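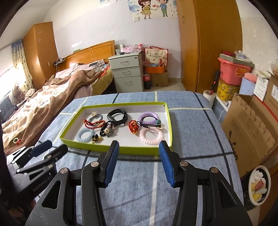
The tray lives on the bed for now. It has also lived on the windowsill, on the floor, and for one bad week in the kitchen, where it came into contact with soup.

"It's a shallow tray, and that's the whole system," says its owner, who agreed to talk about hair ties and bracelets on the condition that we leave her name out of it. "If I gave it a lid I'd never see any of it again. I've had boxes with lids. I have moved apartments with boxes with lids and opened them three years later like a museum."

We came across her through the letters page. Back in May we asked readers what they do with the small stuff, the things too cheap to be jewelry and too nice to leave in the shower. Most of the replies were about hooks. Hers was two paragraphs long and included the sentence "I own more than 300 hair ties and can find none of them," so we asked to come over.

She shares the apartment, in one of the older Griratwood buildings, with her sister. They share a bedroom too, two beds and a tall wardrobe between them, and the wardrobe has a couple of white star stickers on it that neither will admit to. The window gets the good light. The curtain has blue and yellow dots and was chosen, she says, by a much younger person who happened to be her.

So, the 300. Was that a real number?

"It was a feeling," she says. "Then my sister made me count, and it was worse than the feeling. That's why I wrote 'more than.' I stopped when I got there. I didn't want to know."

Most of them went. The stretched ones, the ones with a little metal crimp that eats your hair, the ones that came free with something. She bagged them up by the door and then, by her own account, went back into the bag twice.

"The first time was for the coils," she says. She means the spiral ones that look like an old phone cord. "I'd thrown out every one. Then I had to wash my face, and I was standing there holding my own bangs. So I went back for the coils. Light blue, lavender, pale pink. I told myself it was a color scheme."

The pink one is the big one. She has theories about this, chiefly that coils grow when they're unsupervised. Her sister's theory is that she wears it to sleep and it gives up a bit more every night. There is supposed to be a trick where you drop a stretched coil in hot water and it pulls itself back together. Has she tried it?

"I've read about it with great interest," she says.

The second trip into the bag was for the ones with things on them. Her collection leans heavily toward things on them. A gray elastic with a cream flower. A black cord with a little gray cartoon animal, species under dispute. A black elastic that carries both a green bead and a small white charm like a shell, and which she considers formal wear.

"You can't do anything athletic in that one," she says. "It hits you. You turn your head and a second later you get a tap on the neck, like somebody wants to get by."

We ask whether the decorated ones work as hair ties at all.

"They work as the second hair tie. You put a plain one on to do the job, and then the fancy one goes over it and takes the credit. I've had bosses like that."

Not everything she kept goes in hair. There is a red braided cord bracelet with knotted tassels, and a red knotted ornament with a gold edge that she moves from place to place without ever having settled what it is for. It has hung from a bag. It has hung from a doorknob, until the door was closed with some feeling.

"The red things stay," she says. "I don't have a reason. You get handed a red thing on a cord by an older relative and you don't then put it out with the recycling. You'd be asking for it."

And the black and gold charm, with the beads hanging off it?

"Came off something. I'm waiting for the something to turn up."

Since when?

"The lease before this one."

The one piece of modern technology in the tray is a black smart band, curled up in the middle of all this as though it had been elected. She wore it faithfully for 26 days. She knows the figure, the band having told her. It also told her that she slept badly and stood too little, which she had been aware of.

"I'm keeping it with the bracelets now and I think we're both happier. It's a bracelet. It's a bracelet with opinions. When it was on the charger I felt guilty every time I walked past, but in there it's just another loop."

She tried the proper storage routes first. There was a hanging organizer from Poltum with clear pockets, which she describes as a very good way to look at your hair ties and a terrible way to get one out. There was a wooden ring stand, a Talus, that she bought on the theory that hair ties are basically rings. The elastics went on fine. The charms made it lopsided, and it fell over at night, slowly, by itself.

"And there's the filing cabinet," she adds, with a look toward it. It is a light gray one, three drawers, white handles, doing its best behind the bed. "Everybody who comes in here says, why don't you put it all in a drawer. You have three drawers right there."

Why doesn't she?

"Drawers are for paper and for things I've lost."

What she likes about the tray is that it fills up. It's lime green outside and white inside, and the white matters more than she expected. A black elastic on a dark dresser is gone for good, but on white you can pick it out without your glasses. It's shallow enough that nothing can be underneath more than one other thing. When a new tie comes in and there is nowhere to lay it flat, an old one has to leave. She says this is a rule. Her sister, passing through with a towel on her head, says it has been applied once.

"It was a very serious once," says the owner.

The sister, for the record, keeps her own hair ties on the gearshift of her car, and is at peace.

There have been imitators. A cousin set up a tray of her own and then organized it by color, which our host regards as missing the point. She had a go at arranging hers when she first got it, with the coils in one corner and the cords in another. It lasted until the next morning, when she was running for the bus and took what she could grab.

"I don't want to be greeted by a display at seven in the morning. I want to put my hand out and have it come back with something that stretches."

We ask about escapes. A tray has no lid, and a bed has a person in it.

She points out that a small hair clip with a red bow has already made it over to the neighboring bedding. "Clips travel. Ties stay where you put them, clips have plans. I never let clips in the tray officially. They're sort of day visitors."

The bears of the household, or the one bear we were introduced to, a brown teddy over by the window, are occasionally asked to hold things overnight. He has had a scrunchie on each arm. He doesn't have a pocket, she says, but he has never lost anything, which puts him ahead of everyone else on the lease.

The obvious question is whether she has bought any since the big clear-out. There is a long pause.

"There's a stall on Cârstea," she says. "By the bus stop. You're standing there anyway. They're on a card, they come in a set, and you only like one of them, but you can't buy one of them."

So how many is that?

"I'm not counting again. My sister's not allowed to count either. We've agreed the tray does the counting, and if it fits in the tray it's fine."

She picks up the gray one with the flower, considers it, and puts her hair up with a pencil.

First posted 14 December 2022. Readers with strong feelings about reviving coils in hot water can write to the letters page as usual.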